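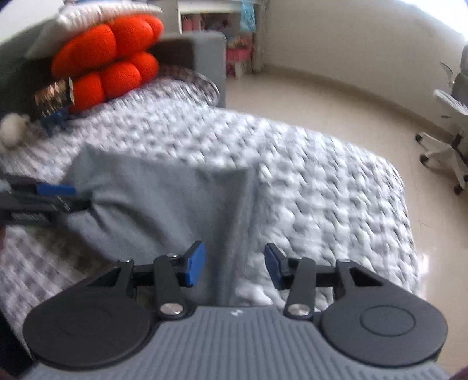
Gaétan Beaudoin reckons nobody should ever fold anything on a bed, as a bed is soft, too low for the back and generally covered in something lumpy. He says a table costs very little and I should go and find one.

Jondance > Notebook > Soft goods > Bedroom folding
Last updated: Tuesday, 16:40

Noted, and ignored. The whole point of the bedroom sheets is that people fold on beds. They tip the washing out, mean to deal with it before tea, and at eleven at night they are faced with either folding it or sleeping under it. If our fold only behaves on a cutting table then it's a fold for people who own cutting tables, and there aren't enough of those to sell drawers to.

So, bed it was. Grey things today, on the bumpy cover. Grey on grey and white is a miserable combination for finding an edge, and I'd pick it again, partly because half the drawers in the country are full of grey things.

What we want out of this: a T-shirt packet that stands on its edge in the Fledach drawer without leaning on its neighbour like a man at a bus stop. Inside width of the drawer is 435 mm. The old sheet gave a packet that looked very smart on its own and then refused to share the drawer with anything.

Method as it stands:

Lay the shirt face down, hem towards you. Pull the hem straight first. I kept starting at the shoulders out of habit and ending with a skewed hem, and then you've got to go back and apologise to the hem.

Smooth from the middle outwards with the flat of the hand. Lightly! If you lean on it the cover underneath gives and you iron the bumps into the shirt. Tried it the heavy way for a while and the back panel came up looking like porridge.

Side in to the middle, sleeve back on itself. Other side the same. Then hem up, stopping short of the collar, and fold up from there.

The trouble is the stretch between "hem up" and "fold up from there". On a hard top the shirt slides a little and sorts itself out. On anything textured the underside grips and the top layer travels, so by the second fold the two are no longer on speaking terms. Lifting the hem clear and setting it down again works better than dragging it. It's slower, and you feel a bit of a fool doing it with a vest.

Small cloths I've given up being clever about. Halve, halve again, drawer. The old sheet had a whole paragraph on which way the crease should face. I've crossed it out. If anyone misses it they can write to me.
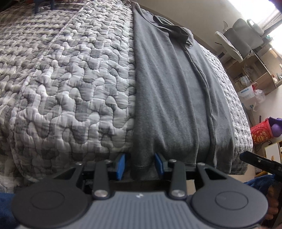 Why start at the hem when the collar is the stiff bit? A comment left under the draft wanted to know, and went on to say that every shop they'd ever worked in folded from the neck down.

Fair question. Shops fold so that the neck shows, because the neck has the label in it and the label has the price near it. In a drawer stood on edge all you see is the last fold. The hem has a line of stitching to get hold of, it's straight (or was, before the wash), and if you bring it up square the rest has something to follow. The collar is stiff, yes, but it's also curved, and squaring a shirt off a curve has never once gone well for me. I did give the neck-down version a proper go after lunch. Nice front, dreadful back, packet too fat at one end. Back to the hem.

Sleeves remain the villain. A sleeve that flips over at the shoulder while you're busy elsewhere makes a lump you don't find until the packet is standing up, and then it sits down. Wording for the sheet: "check both sleeves are lying flat before the first fold". Dull, but I can't think of a shorter way to put it.

Other bits, in no order:

Tried the Stesell folding board. Works beautifully if it's lying on something firm. On the bed it sinks on whichever side you press and the flap comes over at an angle. Also it's another thing to keep in a bedroom, and then where do you put it? Under the bed, with the last one.

The Zamfir dividers are too tall for the drawer front. Must measure before ordering next time. I wrote exactly the same sentence in July.

Marked out a working patch on the bed 800 mm across with masking tape to see if people could stay inside it. I couldn't. Tape didn't much like the cover either and came away with fluff on it. Dropping the patch idea and will just say "clear a space wider than the shirt".

Long sleeves not attempted. They deserve a day of their own and so do I.

Gaétan's point about backs is a good one, though I haven't told him. Kneeling helps. Sitting on the bed to fold does not: everything rolls towards you, including the pile you've done. Might go on the sheet as a note at the bottom.

To do: rewrite the hem step with the lift in it; cut the crease paragraph; ring about the dividers; try the same fold on the smooth sheet with the cover pulled back, for comparison. If it's much better on the smooth sheet I shall have to admit to the table argument, so that one's going last.

1387 shares · 7 comments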